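Who needs all those pixels?
2019-03-17
By Ho-yin Mok

Every spring the television makers find a bigger number and ask us to be excited by it. The number for this year is eight, as in 8K, and I am told I shall want one by April.

I doubt it. I have spent a good part of my working life fitting screens in other people's houses, and I can't remember a single customer who complained that the picture had too few dots in it. They complained about the sound. They complained that the remote had 23 buttons and the one they wanted was under a menu. One man in Evstead complained that the set was too black when it was off.

The shop line is that you'll see the difference at once. Well, in the shop you do. The Dusmont on the demo wall is running a loop made for it, all wet frogs and city lights, with the brightness turned up as far as it will go. Take it home and feed it the evening news through a cheap aerial lead, and what you have is an ordinary picture stretched over a great many dots. The set has to guess at the rest. Some sets guess well. Many put a waxy look on faces and a shimmer on football shirts.

Then there is the cost. A Nunumov of decent size is 3000 pounds before you have bought a bracket, and the cable they'll try to sell you with it is 90. I have tested a cable like that against the one out of my van. Same picture, same sound.

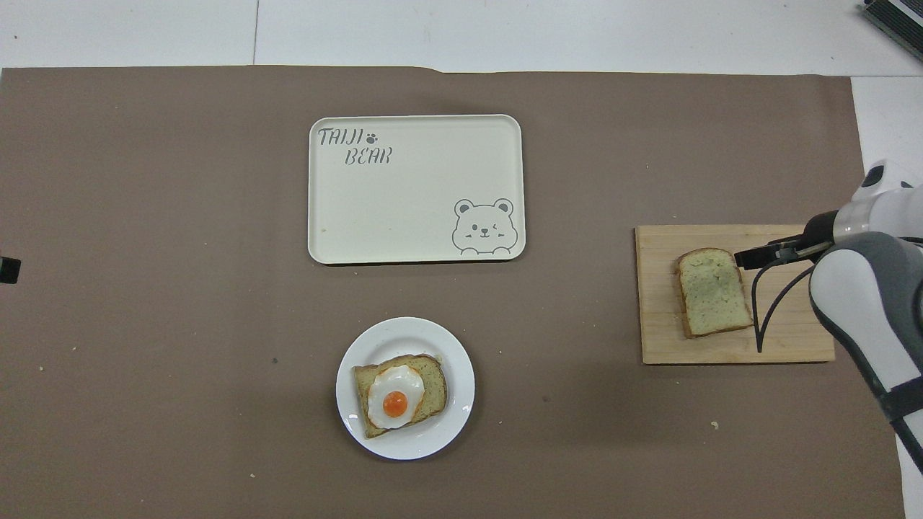
What I would spend the money on

Sit closer, for a start. It's free. From the far side of a normal front room most eyes can't pick out the detail in the set they already own, so four times as much of it is a strange thing to pay for.

After that, sound. A pair of second-hand Szilágyi speakers can be had for 200, and they will do more for a film than any panel made in the last five years. Voices come out of the middle of the room and you stop reaching for the volume each time somebody whispers.

I'll grant the other side one point. Sets with better contrast are worth looking at, and it's annoying that the makers tend to save their best contrast for the models with the silliest pixel counts – you end up paying for the one to get the other. If you are buying anyway, look for last year's 4K model with a good panel, ask to see it showing a normal channel, and ask for the remote while you're at it. If the assistant won't hand it over, try another shop.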